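Jobs › Part-time › Housekeeping & Turnover

We use cookies to remember your search filters. Accept all / Manage settings

Room Turnover Attendant, Udulell Guest Rooms
Posted November 3, 2021

Udulell is a guesthouse with 24 small rooms, one ice machine and strong opinions about wastebaskets. We need a part-time attendant to get the rooms back into shape between the people who leave them and the people who arrive expecting that no one has ever slept there before.

The rooms are simple. Most have beige carpet, a bed, a sofa, a wooden nightstand and a lamp, all arranged so that you can reach any of them from any other by falling over. There are no chandeliers and no minibars. You will not be folding towels into swans. A previous manager tried it and the guests thought they were geese.

What you will do is pick things up. Our guests are lovely people with poor aim, and a good part of every shift takes place at floor level, in the gap between the bed and the sofa. Receipts, wrappers, paper bags, the sleeve from a takeout coffee, one sock. The sock goes in the lost property drawer with its many relatives. Everything else goes in the basket, the bag comes out of the basket, and a new bag goes in.

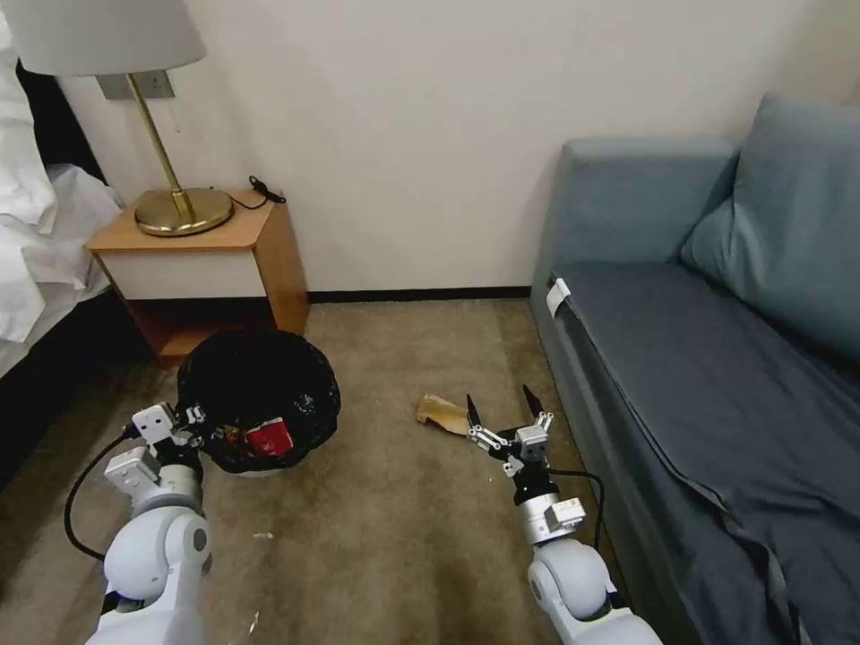 After the floor comes the bed, then the bathroom, then the vacuum, in that order. If you vacuum first you will vacuum twice, and we only pay for once. Check the nightstand shelf as well, particularly the back of it. People put their reading glasses there and call us from the highway.

The shift runs from 10 in the morning until the last room is done, usually mid-afternoon. Four days a week through the winter, five from April, when the hikers come back with their boots. You would work alone in the rooms but share the laundry with two colleagues who have already claimed the good cart. The bad cart pulls to the left. You get used to it.

You should be able to:

- kneel, bend and get up again many times a day without making a speech about it
- tell trash from something that only looks like trash (crumpled brown paper has been known to contain earrings)
- put a fresh liner in a basket so the edges fold over the rim and stay there
- climb stairs with a vacuum — the elevator is under discussion and has been since before any of us worked here
- knock, wait, and knock again

Experience is welcome but we will happily train someone who has only ever cleaned up after their own family, provided the family was messy. You don't need a car, though the bus stops at the bottom of the hill and we are at the other end of it.

Pay is hourly and we will tell you the rate on the phone before you go to the trouble of ironing anything. Lunch is included. It is soup more often than it should be. Shoes are on us after the first month, up to a sensible price, and we get to decide what sensible means.

To apply, write a few lines to the Udulell front desk, 154 Fistska Road, or drop them through the mail slot if you are passing. No résumé needed. Tell us where you have worked, which days you can't do, and the strangest thing you have ever found under a bed. Keep the last part suitable for reading aloud in a break room.

We ask everyone we like the sound of to come in and do one room with us, paid, with the radio on. It takes less than an hour and both sides generally know by the time the pillowcases are changed.

Filed under: Hospitality, Cleaning, No Degree Required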